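Quick pickled red onions, the Irncombe way

Makes one jar. Keeps 3 weeks in the fridge, ours never lasts.

What you need: 314 g red onion, a cup of white vinegar, 6 peppercorns, sugar, salt.

1. Peel. Slice thin. Thinner than you think, then tip into a wide bowl.

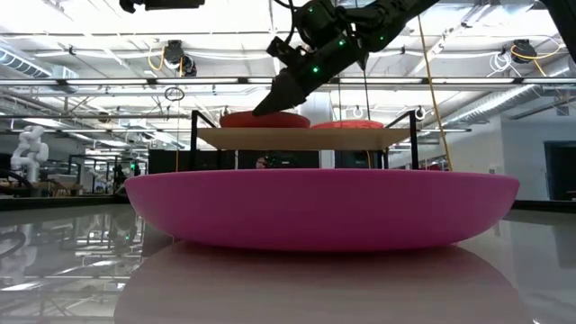 Sprinkle on 2 tsp salt, toss, leave it while you do the brine. Don't rinse after.

2. Vinegar, peppercorns and 80 g sugar in a pan. Warm til the sugar's gone. No need to boil. 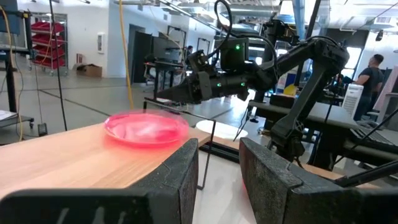 3. Pack the jar, pour over, push everything under. Lid on once its cool.

Ready by evening, better tomorrow. Great on tacos.

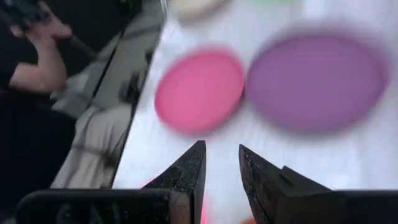
Too sharp? Bit more sugar next time. Limes work too but go easy.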